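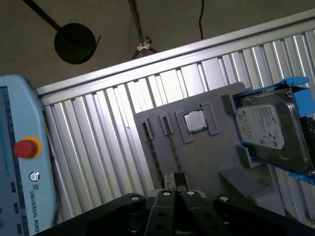 About Plamden Handball Club

Welcome, and thanks for stopping by! If you found us through a friend, a flyer at the library, or one of our Saturday open courts, you already know a little of what goes on at the Skovitz Street gym. If you came across us by accident, pull up a chair, because we love talking about handball and this page has gotten longer every year.

Let's get one thing out of the way first. We play team handball, the indoor kind with a goal at each end, a goalkeeper in each goal, and a lot of running and jumping in between. People call us all the time asking about the wall game. It's a fine sport, and the folks at the Y will set you up, but it isn't ours.

How we got going

The club was started by Irina and Emanuel Olteanu, who both grew up playing and couldn't find a team within a two-hour drive when they moved here. They taped a note to the door of the Stanciu Bakery asking if anyone wanted to throw a ball around on Tuesday night, and 7 people came, one of them in work boots. The goals that first winter were made from plumbing pipe and a fishing net, and they fell over whenever somebody hit the post (which wasn't often, Emanuel likes to say, given how we were shooting back then).

From there it grew in the usual bumpy way. We borrowed a middle school gym until the floor was redone, spent one cold spring in a church hall with a ceiling much too low for lob shots, and finally landed at Skovitz Street, where we've been very happy. It has a full-size court, decent showers, and bleachers that squeak.

Who plays here

We have 2 adult teams, women's and men's, that play in the regional league from October into spring. Then there's the junior program for ages eight and up, and the Sunday social group, which is open to anybody at all and tends to finish up over pancakes. Plenty of our league players started on Sundays with no idea what the rules were, and a fair number came over from basketball, soccer or water polo and felt at home pretty quickly.

The juniors are coached by Ehsan Abbasi, who played left wing for many years and still can't watch a fast break sitting down. Dénes Takács looks after our goalkeepers, young and old. It's a lonely sort of job back there, and we think every keeper deserves a coach who has stood in the same spot with a ball coming at his knees. Irina runs the women's team and Emanuel runs the men's, and they've agreed not to talk about it at dinner.

If you call the club, you'll most likely get Clem Dunstan. Clem handles schedules, sign-ups, lost water bottles and the heating, and can tell you which size ball your child needs.

What it costs, and what you need

Your first two visits are free. After that there are monthly dues, with a lower rate for juniors and for families with more than one player. If money is tight, please talk to Clem before you decide it isn't for you. Wear indoor court shoes with clean soles, bring some water, and leave the rest to us. We have plenty of balls, and a big tub of knee pads in every size.

Come and watch

Home games are free to attend, and we'd love to see you there! Our next one is on Saturday, November 24, 2018, against Vostum, who beat us by a single goal last season and have been very cheerful about it ever since. Doors open an hour before the start. The snack table takes cash only, and the poppy seed cake goes early.

Plamden Handball Club
3782 Skovitz Street
Side entrance, next to the bike racks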